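Arm stops with force limit fault when removing memory modules under a shroud

Naledi Modise
Posted Friday, August 9, 2024

We run a teardown cell for old desktop computers. The arm unplugs cables, pulls the memory and hands the board off. On one chassis type it stops during the memory step with a force limit fault. The log shows contact on the side of the gripper before the fingers reach the latches. Force limit is 800 in controller units. Raising it to 1,051 let the arm continue, but it bent a latch on the next board, so I put it back. Fault count since we added this chassis is 202. Other chassis types run the same program without a stop. Is this calibration or the approach path?

Tomomi Fukuda

Approach path. If calibration were off you would see it on the other chassis too. Your program most likely comes straight down over the slots, and on this type the sheet metal overhangs them. Leave the limit where it is. A side contact is a real collision and the fault is doing its job.

What I would change, in this order:

Add the shroud to the collision model. A single tilted box is enough, with a margin on the lower flange.

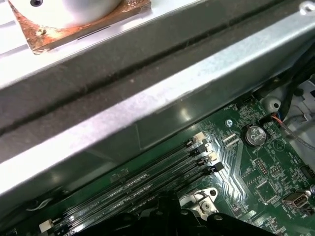 Enter from the open side of the board, low, and turn the wrist only after the gripper is clear of the flange. Watch the coin cell and the pin headers on that side when you set the waypoints.

Reduce speed to 600 on your controller's scale for the last part of the move.

Check how the latches are found. If vision picks them by color, note that they alternate white and black. A detector tuned on white ones will skip every other slot and may give you a bad target. Bright reflections off the flange can also be read as a white latch. Mask that area.

Dinesh Karunaratne

Had the same fault on a Heltance cell. Swapped the fingers for longer ones and it went away. Didn't touch the program.

Tomomi Fukuda

Longer fingers can work if they clear the flange, but they flex more under side load. Re-zero the force sensor after the swap.

Naledi Modise

Collision box added and entry moved to the open side. One test board so far, no fault. The vision mask is still to do.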